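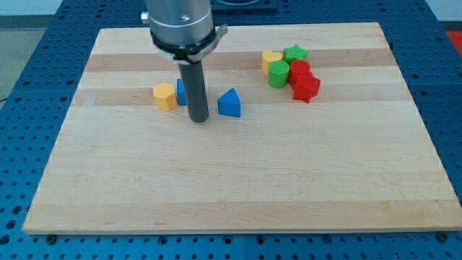

Selta 桌面理料工位

产品首页 / 桌面设备 / 理料与分组 / Selta

Selta 是 Flurnora 面向小批量包装和配套岗位的桌面理料设备。机械臂带一根竖直的杆式末端，在木制工作板上把散放的小件拨开、归拢、分组，操作员从板上取走分好的一组，检查后装盒。设备放在工位旁边，占一张桌子的位置，由当班人员自己开机、换品种和清洁。

适用物料：木制积木、形状块、棋子、塑料小件、成套零配件，以及其他放得稳、推得动的固体小件。
不适用物料：圆球、带粉尘或油污的件、薄片、软袋、易碎玻璃件。

一、设备做什么

手工配套岗位的工作通常分成几步：从料盒里倒出一批，摊开，按颜色或形状拣到各处，凑齐一套，检查有没有磕伤和漏涂，装盒。Selta 接手的是摊开和归类这两步，其余步骤仍由人完成。

杆式末端不抓取物料。它下降到板面附近，从侧面接触小件，沿板面平推，到位后抬起，再去推下一件。杆头为圆形，推动时与物料的接触面小，涂漆件表面不易留痕。对于形状各异的小件，平推比夹取省事：五角星、心形、三棱柱、圆柱的外形差别很大，换成夹爪要配好几套指尖，用杆推则一根就够。

分组规则在 Nukeo 控制软件里设定。可以按颜色分，可以按形状分，也可以按套装清单凑组，例如每组要求颜色各不相同，或者同一颜色要求有两种形状。规则以清单形式填写，不需要编程。

二、工作板与台面

工作板为浅色拼接木板，靠螺栓固定在台面上。选木板有两方面考虑：推动时声音比金属板低，木件和涂漆件落在上面不容易磕角。板面用久了会有轻微划痕，不影响使用；如果划痕已经影响推动，或者推件时出现卡顿，应更换工作板。换板时松开固定螺栓，取下旧板，装上新板，再运行一次板面校准。

台面为带孔金属台面，孔位均匀排列。工作板、料盒挡边、定位块和选配件都可以借孔位固定，位置改动不需要重新打孔。已有同类孔位台面的用户，可以只订机械臂、末端和控制部分，下单前请把孔距和螺纹规格发给我们核对。

工作板建议划出两块区域使用：靠机械臂一侧为理料区，靠操作员一侧为取件区。取件区在软件里设为禁入，机械臂不会主动把杆伸进去。操作员从取件区拿东西时不必等整轮动作结束。

三、岗位上的变化

设备进车间以后，工位上的人做的事会变，这一点在订购之前应当讲清楚。根据我们给客户装机的经验，变化大致在下面几处。

分拣动作减少。原先一个班里重复最多的是伸手、拨开、辨认、放到一边。使用 Selta 以后，这部分由机械臂承担，操作员的手主要用在拿起、翻看和装盒上。肩和手腕的重复动作少了，低头看料的时间也短一些，但坐着的时间并没有减少，所以岗位轮换仍要保留。

检查变成主要工作。设备能分辨颜色和轮廓，不能判断漆面是否起泡，也看不出木料侧面有没有细裂纹。以前检查夹在分拣里顺手做掉，现在成了单独的一步，要求操作员逐件翻看。刚开始的几个班，很多人会觉得比以前累眼睛，照明要跟上，检查标准也最好写出来贴在工位上。

节奏由谁定。这是装机时被问得最多的事情。Selta 的默认设置是“等人”：取件区里有未取走的组，机械臂就停下来不再往前送。软件里也有“连续”模式，分好的组会依次排在理料区边上，排满为止。我们建议用默认设置。改成连续模式需要管理密码，改动会记在日志里，当班人员在屏幕上看得到当前是哪种模式。

换品种由操作员做。原先换品种要等班组长来重摆料盒、口头交代配法。现在配法存在软件里，操作员在屏幕上选品名，按提示放料即可。班组长的工作相应转到录入新品种、处理异常和安排轮岗上。

人数。我们不按“省几个人”来给设备报价，也不提供这类测算表。理料工位接手的只是一个岗位上的一部分动作，检查、装盒、封口、搬运都还在。多数客户是在旺季原本要临时加人的时候装的。如果装机后要调整岗位，请在设备到场之前和岗位上的人谈，我们的装机人员不负责传达这类安排。

四、用户情况：Fiore 木制玩具工坊

Fiore 生产木制形状积木，品种多，每批数量不大，一套里颜色和形状都要配齐。漏放一件或者重了一件，整套就要退回来重配。工坊去年五月在包装间装了一台 Selta，放在原来的配套桌旁边。

包装间负责人 Serena Colombo 介绍了装机后的情况：

“我们一开始以为机器会比人快，看了两天就知道单看一件一件地推，它比熟手慢。差别在于它不用休息，也不会配到下午就开始拿错。现在退回重配的少了很多，剩下的多半是漆面问题，那本来就该由我们挑出来。”

“包装间的人最初不愿意用，怕被它催。后来改回等人的模式，有位老员工自己去调了杆的抬起高度，说原来的太高，看着别扭。从那以后大家就当它是一件工具。”

“有一件事没有想到：以前配套桌两边坐着人，一边干活一边说话。机器占了一边，说话就少了。我们后来把检查位移到机器的斜对面，两个人可以坐在一起。建议别人摆桌子之前先想好这个。”

Fiore 目前每天早上由包装间人员校准一次板面，其余维护按手册进行。绿色和蓝色涂料换供应商以后，颜色识别曾出现混淆，重新录入颜色样件后恢复。工坊因此把“换涂料后重录样件”写进了换批清单。

五、主要参数

型号：Selta 标准型
形式：桌面固定式，顶部下伸机械臂
末端：直杆，圆头，可更换
理料速度：最多 300 件/小时，随件形和分组规则变化
品种存储：60 组
机械部分重量：38 千克，不含台面
分组方式：按颜色、按形状、按套装清单
运行模式：等人、连续
工作板：拼接木板，螺栓固定
控制软件：Nukeo，随机附带，界面支持中文
使用环境：室内，干燥，避免阳光直射板面
质保：2 年，杆头和工作板属于耗材，不在质保范围内

速度一项请按实际物料评估。外形接近、尺寸均匀的圆柱件较快；带尖角的星形件容易互相勾住，机械臂要先把它们分开，用时会长一些。件与件紧挨着或叠压在一起时，软件会先安排拨散动作，再开始分组。需要评估的用户可以寄一批样件给我们，我们试运行后给出书面结果，样件随报告寄回。

六、标准配置

机械臂主体及安装座
杆式末端一根，备用杆头一个
拼接木制工作板一块及固定螺栓
识别相机及支架
控制箱，带急停按钮
触摸屏，装有 Nukeo 软件
颜色校准卡
工具包：内六角扳手、清洁布、板面校准块
纸质操作手册和工位张贴卡

七、选配件

带孔金属台面：与标准工作板配套，有单张和拼接两种。拼接台面的接缝应避开工作板四角的固定孔，订购时我们会附孔位图。

料盒挡边：装在工作板两侧，防止小件被推出板外。物料中有圆柱件的用户建议选装，圆柱件倒下后会滚动。

软质杆头：用于表面未干透或漆层较软的物料。推动阻力比标准杆头大，速度会下降。

深色工作板：浅色物料在浅色木板上轮廓不清时使用。原木色件和米白色件一般需要配这种板。

补光灯：车间照明不均匀，或者工位靠窗、早晚光线变化大时选装。

脚踏确认开关：操作员两手拿着物料时，用脚确认取件完成。

八、安装与摆放

设备由我们的人员到场安装，一般在一个班之内完成。用户需要提前准备的有：平整的地面、承重足够的桌架或工作台、独立插座，以及操作员一侧的站位或坐位空间。

摆放位置请和工位上的人一起定。下面几点供参考。

操作员应当从工作板前侧取件，手臂不越过机械臂。左手习惯的人和右手习惯的人取件区位置不同，可以在软件里按人保存。

触摸屏装在坐着也能看清的高度。屏幕装得过高，是我们回访时看到较多的问题。

急停按钮装在操作员伸手可及的一侧，不要被料盒或纸箱挡住。

检查用的灯和设备补光灯分开控制。检查灯直射板面会影响识别。

如果原来是两人对坐的工位，先试摆几天再打固定孔。

九、日常操作

开机后先看板面。板上有上一班留下的小件，应当先取走，或者在屏幕上选择“继续上一轮”。

选品种。屏幕显示该品种的颜色和形状清单，与实物核对后确认。

放料。把一批小件倒在理料区，不用摆整齐，也不要堆成几层。一次放得过多时，软件会提示取走一部分。

运行。机械臂从外圈开始推，分好的组移到取件区附近，屏幕上对应的组变为可取。

取件、检查、装盒。有缺陷的件放进不良品盒，在屏幕上点一下缺件，设备会从板上找同样的一件补到该组。

换班。点“交班”，屏幕生成一张简表，列出完成的组数、缺件和停机情况。简表按工位统计，不记录个人姓名，也不提供按人排名的功能。用户提出过加入个人统计的要求，我们没有加。

十、异常处理

认错颜色：先擦拭相机镜头，再用校准卡校准。仍然认错时，重新录入颜色样件。

推不动：检查小件是否卡在板面划痕或拼缝处，杆头是否磨损。不要用手扶着小件让机械臂去推。

小件倒下：直立的件被推倒属于正常情况，软件会按倒下后的轮廓重新识别。某个品种经常倒下时，可以把推动高度调低一些。

分组凑不齐：屏幕会列出缺的颜色和形状。补料后点“继续”，已分好的组不会打乱。

机械臂停在中途：看屏幕提示。常见情况是手进入了理料区，或者杆头碰到了软件里没有登记的物体。清理后由操作员在屏幕上恢复运行，不需要叫维修人员。

末端松动：停机，断开运动电源，用随机扳手拧紧侧面的夹紧件，再运行末端校准。未校准之前不要恢复生产。

十一、安全

Selta 的推动力和速度在出厂时已经限制，杆头碰到手会停下。即使如此，运行时手也不应放在理料区。长发要束起，宽松袖口要收紧，戴手套操作时应选贴手的款式。

更换杆头、工作板和清洁机械臂时必须断开运动电源。仅按下暂停不能代替断电。

设备投入使用前，用户应按所在地规定完成工位风险评估。我们提供评估所需的技术资料，评估本身由用户负责，并应有实际操作的人参加。

十二、培训

装机当天安排操作培训，对象是每天使用设备的人，人数不限。内容包括开机、选品种、放料、取件、异常恢复和清洁，每个人都要自己做一遍。

另设一次管理培训，内容为录入新品种、设置分组规则、查看日志和修改运行模式。建议至少有一名操作员参加管理培训，遇到小改动时不必等班组长到场。

装机后我们会回访一次，请用户安排操作员在场。回访记录给用户一份，里面包括操作员提出的意见和我们的处理办法。推动高度按品种保存、脚踏确认开关这两项，都来自回访中的意见。

十三、维护与耗材

每班：用干布擦板面和杆头，清理台面孔内的碎屑。
每周：检查工作板螺栓和末端夹紧件，擦拭相机镜头。
每月：运行完整校准，备份品种清单。
视磨损情况：更换杆头和工作板。

板面不要用湿布反复擦，也不要打蜡。打蜡后小件滑动距离变长，推到位以后还会继续滑，分组位置会偏。

杆头磨平后推动方向会变得不稳，表现为小件边走边转。看到这种情况就应更换，不必等到规定时间。

十四、订购须知

订购前请提供以下资料：物料清单和每种物料的尺寸、颜色；每套的配法；目前工位的照片或草图，标出人坐的位置；班次安排；车间照明情况。

有样件的请一并寄来，每种颜色和形状都要有，正常件之外最好附几件有缺陷的，便于我们说明哪些缺陷设备看不出来。

标准型可以先租后买，租用期间的培训和回访与购买用户相同。租用设备退回时请保留原包装和运输固定件。

耗材单独订购时请注明工作板颜色和杆头类型。旧款工作板的固定孔位与现款不同，不清楚型号的，请拍下板前侧两颗螺栓的位置发给我们。

资料下载
Selta 操作手册（中文）
Selta 孔位图与台面尺寸图
Nukeo 分组规则填写说明
工位风险评估技术资料
样件寄送单

相关产品
Selta 工作板与杆头
带孔金属台面
脚踏确认开关
补光灯

询价与样件评估请填写页面下方表格，或与所在地区的 Flurnora 经销商联系。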